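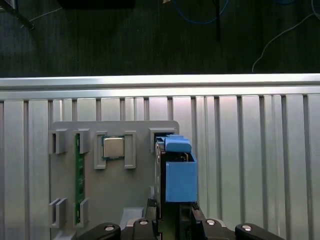
Parts holder vs. cereal bowl – where does your CPU live during a teardown?
Sedis Bench Forum > Workshop Habits
2,249 views

We use cookies to remember your login and to measure traffic. By staying on this site you accept our cookie policy. Accept | Manage

slotmachine_ed
2024-10-26

I have joined the ranks of people who own a dedicated place to put a processor. Gray plastic plate, a square pocket for the chip with a clip on either side, and four brackets to keep a stick of memory standing up straight. It has better posture than I do.

For years my system was a cereal bowl for screws and "over there somewhere" for everything else. "Over there somewhere" once cost me 60 dollars in replacement RAM, which I later found inside a Trevetti screwdriver case. I have no memory of putting it there. Neither did the PC, obviously.

So what does everyone else use? And do you store the memory upright or flat?

thermalpasta
Flat, in the plastic tray it came in. I keep every tray. My closet is mostly trays.

Standing RAM on end looks nice until a sleeve catches it. I've been wearing the same hoodie to do this since college and it has taken out more hardware than lightning.

gillitz_refugee
Disagree with thermalpasta. Upright means you pick it up by the edges without thinking about it. Flat on a table, you end up sliding it around with a fingertip like the last pea on a plate.

I bought the Gillitz organizer, the one with 53 compartments. I use 3. The other 50 have crumbs in them.

slotmachine_ed
The brackets are at both ends of the stick, top and bottom, so I'd like to see the sleeve that could manage it. I say this knowing I'll be back next week to report on the sleeve.

Second picture, with the case on its side and the socket open. There's a chip in the gray holder just left of the tower.
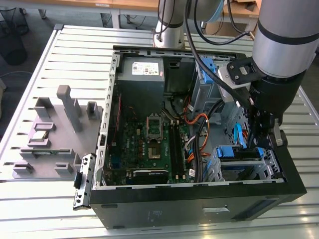 Re: Parts holder vs. cereal bowl

old_jumper_cap
Nice holder. Now please do something about that socket. Lever up, contacts bare, and a whole bundle of orange and red power wires in the same case. I wouldn't eat a sandwich in the same building.

My order of business, for what it's worth:
1. Chip out, chip in its holder.
2. Cover on the socket, or at least the lever down.
3. Then go messing with the drive bays.

gillitz_refugee
Step 2 is superstition if you're putting a chip back in right away. I've left sockets open for an entire lunch. Everything booted.

old_jumper_cap
And I've straightened pins under a magnifier with a sewing needle while someone stood behind me saying "everything booted last time." Cover it.

thermalpasta
Can we talk about the slatted table instead? I had a workbench with gaps like that. I'm fairly sure it's where M3 screws go to retire. I put a towel down now, and old_jumper_cap is about to tell me off about static.

old_jumper_cap
Towel. On a bench. With memory out.

thermalpasta
There it is.

slotmachine_ed
Fine, I'll cover the socket next time. I'm keeping the slats. A screw that falls through is at least on the floor, and I know where the floor is. The Sotiropoulos magnetic dish somebody recommended in the June thread is on order, so the cereal bowl can go back to cereal after a wash.

gillitz_refugee
Two washes. Does the plate have room for a second stick, or does that one go in the hoodie?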